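Flurkatico - folding notes and clips, README

last touched 5/7/24, Tove Ravn

What's in here: clips of cloth getting folded on a tabletop. Towels, pants, odd lengths of fabric. No sheets, too big for the table. 16 folders, one per item. Each has a clips dir and a notes.txt with fabric, color, and how many folds we wanted.

Fold order is the same everywhere: long sides together, smooth it out, then ends in. Folder 7 goes ends first, don't mix it in with the others.

Labels
flat = no layer showing crooked
ok = edges off a bit, would still go in a drawer
redo = bunched up or flap hanging out

Jytte Mogensen did the labels thru folder 9, I did the rest. We disagree on ok vs redo pretty often, so check both colums if you care.

Known problems: dark cloth is hard to judge, creases and layer edges look alike. 2 folders have no notes.txt yet. Thick towels spring back open after the last fold, label is for the moment right after letting go.

To do in June: more dark items, redo the navy ones, fix folder names with spaces in them. Mail Jytte if a clip wont open.
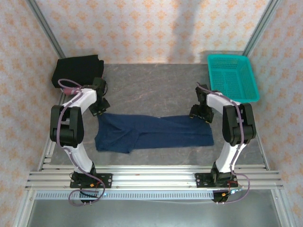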